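Grilis Hand-Held Gripper Kit

Designed by Yiğit Ertürk in a shared workshop in Prudevberg, where the good bench vice has been missing since September. You supply the hand, the patience and a colour preference, provided it's black.

The kit packs flat and goes together with small screws, 20 of them, plus 2 spares you'll want sooner than you think. Slotted linkage bars let you adjust the jaw before you tighten everything down. Allow an evening, or two if your workshop has a kettle.

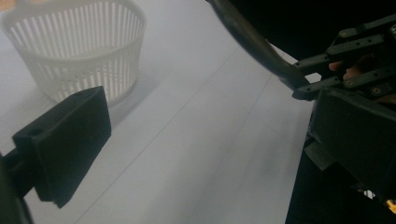 Can I fit my own fingers to it?
Any finger with the standard two-hole mount will go on, and the drawings are in the download if you'd like to print something odd. We've seen odd.

In the box: linkage bars, a pair of broad finger plates, handle, screws, hex key. Cable sold separately – you already own a drawer of them.

Weight when built: 400 g
Assembly guide: 15 pages, mostly diagrams

Also fits the Skekance bench arm, once you've made peace with its manual. Spare parts ship from the Yalçınkaya store. Finger plates are back in stock from 29 December 2025.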